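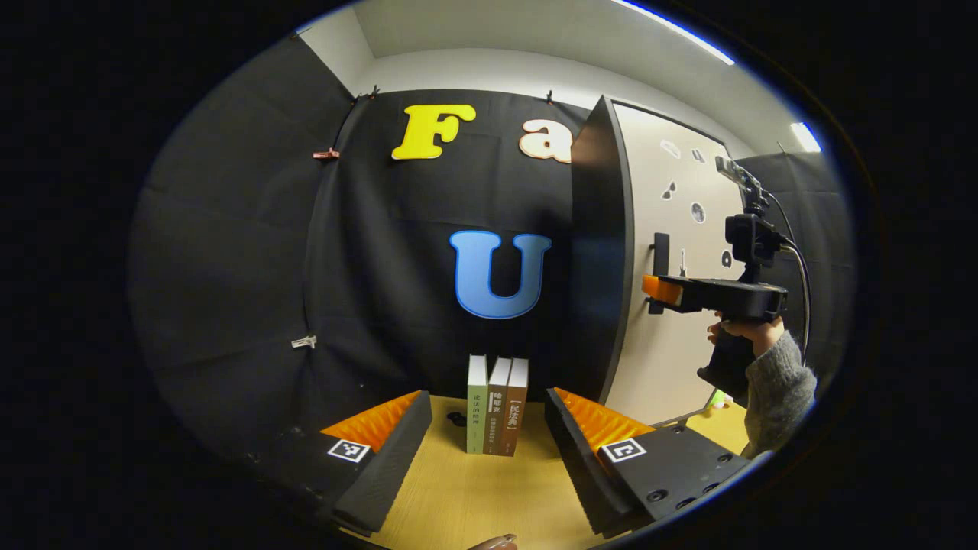 The three books on the table, grippers on both sides.

September 8, 2019

Books today, all day. I had hoped to be on to dishes by now, but Aqeel wants the shelf chores settled before we touch anything that breaks, and I can't argue with him after what happened to the mugs at Clutden.

The chore is simple to say. Three hardcovers stand together with the spines out. Pick up one, leave the others standing, put it down somewhere else, still upright. My mother does this while talking on the phone. I do it without looking. For a machine it is a bad problem, and I spent the morning finding out why.

Pulling a book from a tight group means getting hold of it where there is nothing to get hold of. The orange pads have teeth that grip well on a wide thing, and closing on all three books at once is easy. Taking only the middle one is the hard part. A person tips it back with one finger on the top edge, then pinches the spine once it sticks out. Two stiff fingers can do the tip, but then they have to let go and come back in, and the book has usually dropped into place again by then. I tried it slowly and I tried it fast. Slow was better, though not by much.

The white book on the right, with the reddish-brown on the spine, gave me the least trouble. It is a little taller, so there is an edge to work against. I wrote that in the notes and underlined it.

Ladi Mohammed called from Serkutby after lunch. They are doing socks and towels there and she says the towels are going fine and the socks are hopeless. She asked if I still thought there would be a machine tidying a living room by 2028. I said a machine that puts books back on a shelf, maybe, if the shelf is half empty and no one is in a hurry. She thinks the shops will get there first. The Saragih stockroom already has boxes being moved without people, but those boxes are all one size, and a person still goes around after to straighten the labels. I don't call that done.

Aqeel's target is 1000 good tries for the shelf chore. I got through 60 today. My wrist is sore from holding the handle and I should switch hands tomorrow – I said the same thing last week.

Plirkthorpe want something to show in December. I would show them the box lifting and keep quiet about books.

Need to buy tape. Also find out if the paperbacks can come in from the hall, as they bend and I expect that will be worse. Bed early.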